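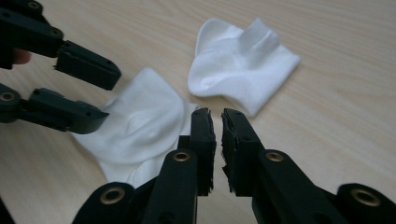

How to make a line sheet shops will read

Sooner or later a shop will ask for your line sheet. If you run a small label from a spare room, this usually happens when you are holding a sandwich at a craft fair, and the correct response is "Of course, I'll send it tonight." Then you go home and look up what a line sheet is.

It is a plain document that tells a buyer what you make, what it costs them and how to order it. It has no mood in it. The mood goes in the lookbook, which is the one with your cousin staring at the sea.

I have made line sheets for my own label, Plokari, for long enough to be embarrassed by the early ones. The first ran to 1000 words before it reached a price, and included a paragraph about my grandmother. I sent it to Shamim Durrani, who buys for Adebisi in Sostport, and she wrote back asking whether the scarves came in green. They did. It was on page six.

What you need before you start

A list of every style you want to sell this season, with the colours and sizes it really comes in. A trade price for each one. A product photo for each one on a plain background. A decision about your minimum order, made while calm.

Step 1: Cut the range

Put in what you can make again if someone orders it. The coat you sewed once from a pair of curtains stays at home, however many compliments it gets. My current sheet has nine styles and could lose two.

Step 2: Give everything a code

Keep it dull. SC01-GRN is a green scarf. Names like "Whispering Moss" can sit beside the code if you must, but the buyer has to type the thing into a stock system that dates from another age, and it will not accept whispering.

Once a code has been used, leave it alone. I recycled one in my second year and a shop in Fikudstead received a box of mittens it had every right to be cross about.

Step 3: Work out both prices

Each style needs a trade price (what the shop pays you) and a recommended retail price (what the customer pays the shop). Start with your own costs: materials, labels, packaging, and your time at a rate you would not be ashamed to offer another adult. Add your margin. That gives you the trade price.

Then check what the shop needs to charge. Many will multiply the trade price by two and a bit, and add VAT if they're registered. One of my scarves goes out at £14 and sells at £39, and everybody grumbles equally.

If the retail figure comes out silly, go back to the costs. Don't shave the trade price until there is nothing left of it and call that exposure. And please don't undercut your stockists on your own website. They do look, generally within the hour.

Step 4: Lay it out

A4, landscape or portrait, and no more than four styles to a page. Under each photo put:

Code and name
Colours
Sizes
What it's made of
Trade price, marked with or without VAT
Recommended retail price

Use one typeface, large enough to read on a phone held at arm's length by someone serving a customer. Put your label name, email and the season on every page, as pages get printed and then wander off on their own.

Step 5: Write the terms

These go on the last page, in ordinary sentences. State your minimum order, how payment works, how long delivery takes, who pays for it, and what happens if something arrives damaged. For a first order I ask for payment before dispatch. It feels rude for the length of time it takes to type.

Be honest about delivery. I put up to 39 days on knitted pieces, which looks terrible, and have had far fewer complaints than when I put "two weeks" and prayed.

Step 6: Get someone else to read it

Choose someone with no interest in clothes. Mine is Babar Hayat, who repairs boilers and owns one jumper. I ask him to pretend to order three things, then watch where he gets stuck. Last time he found two different prices for the same hat and asked, fairly enough, if he could have the lower one.

Step 7: Send it

Save it as a PDF small enough to email and give it a sensible file name, with your label and the season in it. "Final FINAL use this one" will tell the buyer more about your working life than she needs to know.

Keep the message short: who you are, why you think the range suits that particular shop, the sheet attached. Buyers for autumn stock have mostly spent their money by September, so go earlier than seems reasonable. If you hear nothing after 14 days, write once more. After that, leave the poor woman alone until next season and send her the new one.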